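The Two Hundredth Lid

Darmawan Wattimena had promised Trandurthorpe 200 good examples before he went home, and he was a man who kept his promises even when his knees complained about it.

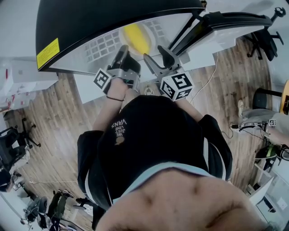

One more, and then tea

"Lid up, fingers in, take hold of the yellow one, lift, put it back," he murmured, the way his grandmother used to murmur over her knitting. He had said it so many times since November that it had worn itself into a little tune, and the others in the room had begun to hum it without noticing.

The learner lived over in Rurklow, on a machine he had never met. He liked to think of it as a child at a kitchen bench, chin on its fists, watching every grasp he made and wondering why he sometimes came in from the left. So he tried to be a decent teacher. He didn't hurry. When he fumbled he marked the take as a fumble - no fibbing, that was the rule at Jelcombe - and went back to the beginning.

"You could do them all the same way and be finished by now," said Garrido's voice on the speaker.

"I could," he agreed, "but then it'd only know my favourite way, poor thing, and what would it do the first time somebody left the yellow one in the corner?"

There was a pause on the line, and the sound of a biscuit being bitten.

"Do me two from the corner, then."

He shuffled his weight, closed his grip around the handle and started the tune again, a bit slower this time, in case anyone was having trouble with the words.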